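Print this thread | E-mail this thread

Gripper keeps hold of cloth after open command – safety question
Posted by nellitz_bench, 2023-01-27

Hello all. I would like your opinion on a fault which we have had several times with our arm, because my colleagues and I do not agree how serious it is.

We use a two-finger gripper with soft pads to pick up and fold T-shirts and similar pieces of jersey. The fingers are black plastic, driven by one motor, and the controller is the Tirkham unit with the older firmware. In June we changed the pads and since then it was working well. Now we have this: the program sends the open command, the controller answers that the fingers are open, and the cloth is still held. The arm then goes to its next position and takes the cloth with it.
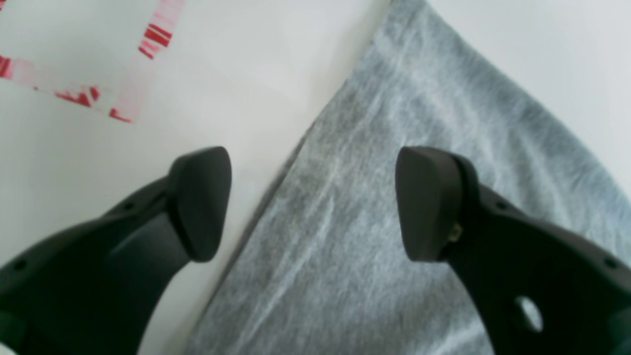
The approach is the same each time. The arm comes down over the edge of the fabric, one finger on each side of the fold, it closes, it lifts. I have checked the height and it is correct. The fault comes only after the lift, and only on some cycles. On Monday I let it run for 1006 cycles and it happened 4 times. The error log shows nothing at all, which is what worries me most.

My colleague says that it is only a nuisance. I say that a machine which reports "open" when it is not open should not be used with people near it. Who is right?

Re: Gripper keeps hold of cloth
Posted by wekham_fitter

Your colleague is right in my opinion. It is cloth. If it was glass or a knife I would be worried, but a T-shirt carried to the wrong place hurts no one. Clean the pads, put the closing force down a little and go on with your work.

Re: Gripper keeps hold of cloth
Posted by slowaxis

I can't agree with that. The cloth is soft but the arm is not. If somebody sees the shirt still hanging there, the first thing they will do is put a hand in and pull it. The program thinks the job is finished and the next move starts. We had exactly this at my last workplace and a man had two fingers badly bruised.

To nellitz_bench: how does the controller know that the fingers are open? Is there a sensor on the fingers, or does it only read the motor?

Re: Gripper keeps hold of cloth
Posted by nellitz_bench

It only reads the motor. I did not think about this before, thank you. So if the motor turns and the finger does not follow, the controller would still say open.

I looked closer at the cloth yesterday. It does not stay flat between the pads when it is lifted. It turns and makes a kind of rope, and the rope sits low, near the screw, where there is less space.
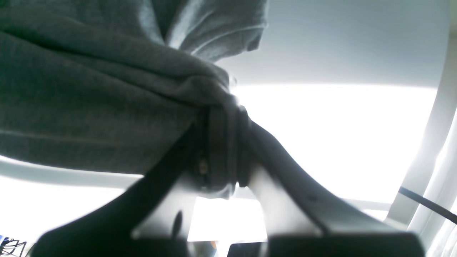 The cloth twisted tight between the fingers, most of it hanging over the left one.

When it is like this I can't pull it out by hand with the power off, I must turn it back first. And yes, I have to admit that I also put my hand in once with the power on. I will not do it again.

Re: Gripper keeps hold of cloth
Posted by gavalas_user

Check the screws near the pads. On my Gavalas fingers the head stood out less than a millimetre and knitted fabric caught on it every day. You don't see it with your eyes, you must pass an old nylon stocking over it. If the stocking catches, the T-shirt will also catch.

Also, does your wrist turn during the lift? If it turns more than 30 degrees while the cloth is still touching the table, the cloth will wind up. Do the lift straight and turn later.

Re: Gripper keeps hold of cloth
Posted by wekham_fitter

OK, I did not know that it reads only the motor. That changes it a bit. I still think that "should not be used" is too strong. Put a pause after the open command and a rule that you press the stop before you touch anything.

Re: Gripper keeps hold of cloth
Posted by slowaxis

A rule is good until somebody is in a hurry. A light beam under the gripper is cheap. If the beam is still broken after the open command, the arm must stop and wait.

Re: Gripper keeps hold of cloth
Posted by nellitz_bench

Thank you to everybody. The wrist does turn during the lift – I found it in the program, it starts too early. I have moved it to the end and I made 3 short runs without the fault, but this is too few to say anything. The stocking test I will do on Monday, first I must find a stocking. The beam is ordered. Until it is fitted we run the arm only with the door closed.

Does anybody know if the newer Tirkham firmware can stop on an outside signal, or do I need a separate relay for this?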